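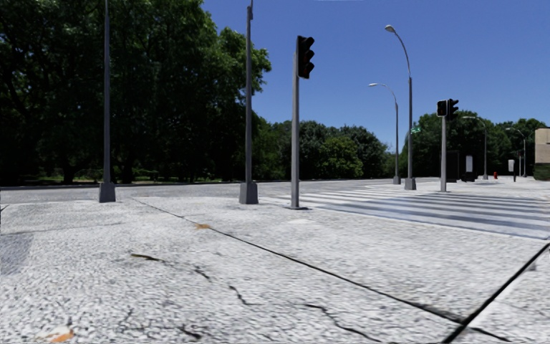
Spent my lunch breaks in September reading the old street files for my town. Posting what I found, in order.

The first sidewalk rule here required every owner to lay a walk in front of their own lot. Brick, plank or stone, whatever you could pay for. Neighbors did not have to match.

So you got steps between lots. Two doors down the walk could drop the height of a curb. The complaint letters are mostly about that, plus mud.

The town took over the work after a man named Iordache sued over a broken wrist. He lost, but the council changed the rule anyway.

Concrete won on price. The Cukirlow company bid on Serkska Street against two brick firms and came in lowest. The contract covered 3632 feet of walk.

The joints were in the contract too. Concrete shrinks as it cures and moves with the weather, so you give it a line to crack along. It doesn't always use the line.

Tree roots show up in the file 46 pages in and never leave. One inspector wanted every maple on Skusevow Avenue taken out. The residents signed a petition and the maples stayed.

Repair bills are still split between the town and the owner in my part of town. If you get a notice, read the back. There's a deadline to object and it's short.

Most of this comes from an index Paraschiva Toma typed up for the library. It's in the gray binder by the map case. Ask at the desk, they keep that room locked after 4.

Next I'm reading the streetlight files. Will post when I get through the first box.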